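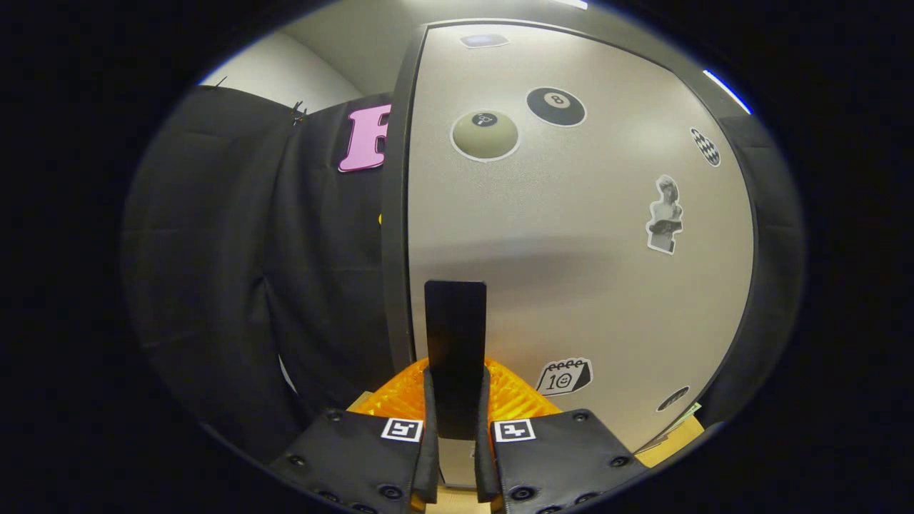 Review: The Tiedemann Wedge Tent, After a Full Season of 18th Century Events

If you've been on our gear pages before, you know I've been sleeping in borrowed canvas for way too long. Six seasons of it! I do French and Indian War mostly, with a little bit of Rev War when the calendar gets thin, and up until last year I was always in somebody else's tent or (worse) under an oilcloth tarp with my feet sticking out. So when I finally saved up for my own wedge, I read everything I could find, asked far too many questions around other people's fires, and went with the Tiedemann. I've now had it out for a whole season and one very silly January weekend, and I love this thing. Let me tell you why, and also where it made me grumble.

What it is

A wedge tent is the plain one, for those of you just getting started. Two uprights, one ridge pole, canvas over the top, stakes along the bottom, done. You see rows of them in the enlisted camps at pretty much every event from the 1750s on up. Common soldiers' tents were often smaller than what most of us sleep in, and you'll find plenty of folks happy to argue with you about exactly how much smaller. The Tiedemann comes in two sizes, and I bought the smaller one, which sleeps two people who like each other, or one person with a lot of baskets. I am the person with the baskets.

You can order it as canvas only or with poles. I got canvas only and made my own poles, and I'll get to that.

The canvas

Oh, it's good canvas. Plain, natural color, no blinding white, and a nice tight weave that has just enough body to hang right. When I first unfolded it in the yard I was a little worried it would be stiff and boardy like the old Humitz tent I'd been borrowing, which practically stands up on its own and fights you when you try to fold it. The Tiedemann was crisp the first couple of times and then relaxed. By the third event it folded down like a bedsheet. A big, heavy bedsheet.

Before it ever went to an event I did what everybody tells you to do: put it up in the yard, soaked it with the hose, let it dry, and did that again. It shrank a bit the first time and hardly at all the second. Do this! I know it's boring. The threads swell and close up the needle holes, and if you skip it you'll be finding those needle holes at two in the morning with your face.

Rain report: I had it out in three real rains. The first was a drizzle that went on all night and I didn't get a drop. The second was a proper thunderstorm that turned the company street into a creek, and I had a little bit of mist coming through right under the ridge and nothing else. The third was wind-driven rain straight into the door side, and yes, I got wet, but so did everyone with a wedge pitched facing that way. That one's on whoever laid out the camp.

Don't touch the inside of the canvas when it's raining. Don't lean your musket on it, don't hang your hat so it rubs, don't let your blanket slide up against the wall. This is true of any untreated canvas and it's true of this one.

The sewing

All the seams you can see in the ordinary way are flat felled and done by machine, with small, even stitches. The grommets are where the Tiedemann really shines for the price. They're hand-sewn, all of them, with waxed thread over a rope ring, and I've yanked on them with my whole weight. One of them has a bit of fuzz. That's all the wear I've got to show you after a season.

Compare that to the Cornis wedge, which my messmate has. The Cornis is cheaper and it's a decent tent, but it comes with brass grommets that you then have to cover or replace if your unit is picky. Hers is. She spent most of a winter picking them out and whipping the holes by hand, and by the time she was through she'd have been happier paying the difference. If your group doesn't mind brass, or you like handwork in front of the TV, the Cornis might still be the right buy for you.

The door closes with ties, five pairs of linen tape. They're long enough to tie with cold fingers, which I appreciated so much in January. I did add one more pair down at the very bottom where there was a gap just the right size for a chipmunk. Ask me how I know there are chipmunks at that site.

The stake loops are hemp, run through the bottom hem and knotted inside. Good solid knots. I would have liked them an inch or two longer, though. On hard ground you want to be able to shift the stake a little to get around a rock, and there's just not much slack to work with. I ended up looping a bit of spare cord through a few of the corners, and it looks fine, but it's the sort of thing I'd fix if I were the maker.

Poles

The Tiedemann pole set is nice looking and I've handled one at an event, but it's priced like furniture, and it ships like furniture too. I made mine from straight, clear lumber from the regular lumber yard, knocked the corners off with a spokeshave, and put an iron pin in the top of each upright. The pattern sheet that comes with the canvas gives you all the measurements, and here's my biggest complaint: the upright length on mine was for the canvas before shrinking. So I cut them just as it said, and after my two soakings the bottom edge was floating off the grass all the way around. Critters, breezes, everybody's lantern light coming in... not cozy. I trimmed the uprights and it sat down perfectly.

So wait. Shrink your canvas with the poles a touch long, then measure, then cut. I wrote to the shop and they were very pleasant about it and said they'd add a note to the sheet, so maybe yours will have it.

Also, if you're traveling in a small car, you can make the ridge in two pieces with a metal sleeve. Mamta Pant, who is in our unit and drives the tiniest hatchback you've ever seen packed with a family of four's worth of kit, did hers that way with the same tent, and it holds up fine in wind. From outside you'd never notice the sleeve under the canvas.

Setting it up

Alone, I can do it. I won't pretend it's graceful. The trick is to stake the four corners first, crawl in with the ridge already laid across inside, and bring up the back pole, then scoot to the front and bring up that one. The first time took me ages and a crowd gathered. Now I can get it up and taut before the water boils, and with a second person it's hardly any work at all. Two people, one at each pole, lift together, stake the sides, and go find your dinner.

Taking it down is even easier. Pull side stakes, drop the poles, shake the grass off, fold. If you have to pack it damp, get it out again the minute you're home. I drape mine over the porch rail and the dining chairs, and my house smells like camp for a day, and I can't say I mind.

Winter weekend

About that January event. It was a small garrison weekend, mostly indoors, but some of us decided to sleep out on the Saturday because we thought it would be good research. It was research, all right. Straw under me, oilcloth over the straw, three wool blankets, every stitch of clothing I own on my body, and the Tiedemann buttoned up tight. I slept! Not all night, but I slept. The walls keep the wind off much better than I expected, and there was frost on the inside by morning that came down like snow when I bumped the pole. I laughed so hard I woke the next tent over.

How does it look on the line?

Really right. The proportions are good, the slope is good, and there's no weird bell flare at the back unless you order that version. At our biggest event, with 2,000 reenactors and camps going back into the trees, I had three different people stop and ask me where it came from. One of them was the kind of fellow who walks up and turns over your hems without saying hello, and he walked away nodding.

There's a small maker's stamp inside by the door, in plain block letters. I wish it weren't there, but you can turn the flap over it and forget it.

A few words about the others

I mentioned the Cornis, which is the budget pick, and the Humitz, which is built like a sail and weighs like one too. If you camp somewhere very windy, the Humitz is worth thinking about. I also looked hard at Dramard, who will sew you an entire tent by hand, every seam, to your own measurements. They're gorgeous. There's a long wait and the price made me put the phone down and go for a walk. Someday!

For me the Tiedemann sat in the sweet spot - hand-finished where people look and where the strain goes, machine-sewn everywhere else, and something I could save up for without selling my musket.

What I liked
Hand-sewn grommets that have stayed put
Canvas that softens up and folds small
Good natural color
Dry in steady rain once it's been soaked and shrunk
Friendly answers from the shop

What I'd change
Stake loops too short
Pole measurements given before shrinkage
That stamp
One more set of ties at the bottom of the door

Got one yourself, or a wedge from somebody I left out? Come over to the forum and tell me about it, and post how you rigged your poles. I'm still fiddling with mine, and I've got my eye on a painted canvas floorcloth for next spring, so if you've made one that didn't crack when you folded it, I want your recipe.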